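Pre-Session Checklist, Humanoid Pick-and-Clear Collection
Room: Wadlow
Project: Tolura
Checked by: Bernice Mahama
Comments by: Bernice Mahama and Kavinda Akanda
Date: Wednesday, November 4, 2020

Mark each item OK, FIX or STOP. A STOP means no recording until Kavinda or I have signed it off. Write comments in whole sentences please, they get read by the Trumport people too!

1. Emergency stop
OK. Pressed it twice with the arms raised, once from each end of the room. The hold was clean both times and the arms came down slowly the way they should.

2. Extinguisher box reachable
OK. Lid opens fully, path to it is clear.

3. Floor cables
FIX. The power strip side of the room has turned into a nest again, and one long brown cable runs out over the parquet past the tall perforated cabinet. The robot doesn't need to walk there for the cup task, but people do. Coil what can be coiled, tape the rest flat, and keep the strip itself where you can reach the plugs.
Kavinda: Taped the long run after lunch. The coils still need doing.

4. Desk and cup
OK. Desktop wiped, one cup out, standing upright. I love how much variety we get from one cup and one desk — move it a hand's width and the whole reach changes. Please do move it between takes. The September batch had far too many starts from the same spot, and the model learned the spot beautifully.
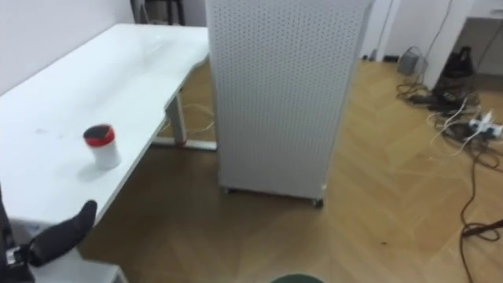
5. Casters
FIX. Anything on wheels gets pushed by hand before a session. The tall cabinet rolled a little when I leaned on it. Lock it or chock it.

6. Hands and wrists
OK. Fingers open and close through the full range on both sides, no clicking. Check the cuff for loose threads, and check again at the halfway break.
Kavinda: Could we add a spare cuff to the drawer? We lost a good half hour in September hunting for one.
Bernice: Yes! On the list.

7. Head wiring and tether
OK, with a watch. The bundle on the head is snug. The long black cable needs one person assigned to it for the whole session, with no other job. That person says "hold" out loud if it gets near a foot, and the take stops right there.

8. Operator position
OK. Operator has a clear view of both hands, and nobody stands between the robot and the desk during a take. 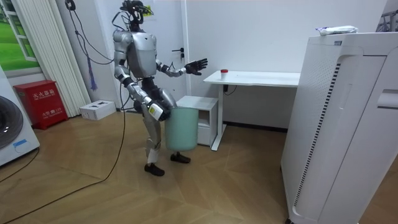 9. Example quality
This is my favorite part of the sheet, so forgive the long comment. We have 1,089 accepted examples now, and the last 37 are the best we've ever collected. What changed is that we stopped treating the two arms as separate jobs. With the green bin held by the rim in one hand and the other hand open near the cup, the model gets to see how a body shares the work, and how the torso has to settle when one side is carrying something. Label these as two-arm takes even if one hand only holds. Keep the pauses in! A person who waits a beat before reaching is teaching something useful, and trimming that beat makes the motion look rushed when it plays back. Do throw out any take where the operator was talked to halfway through.
Kavinda: Agreed on the pauses. I'd also keep the missed grasps, in their own folder, labeled as misses.
Bernice: Sold. Folder made.

10. Recording check
OK. Both camera views start and stop together. Play back the first take in full before doing the second.

11. Storage
FIX. The Vukadinović drive is almost 100 percent full. Copy off and confirm before the next session, and don't delete anything until the copy has been opened on another machine.

12. End of session
Robot parked, power off, batteries out and on the charger. Cup and bin put away. Initial the sheet and hang it by the door.

Open items: 3 (coils), 5, 6 (spare cuff), 11
Result: cleared to record once item 5 is done.
BM / KA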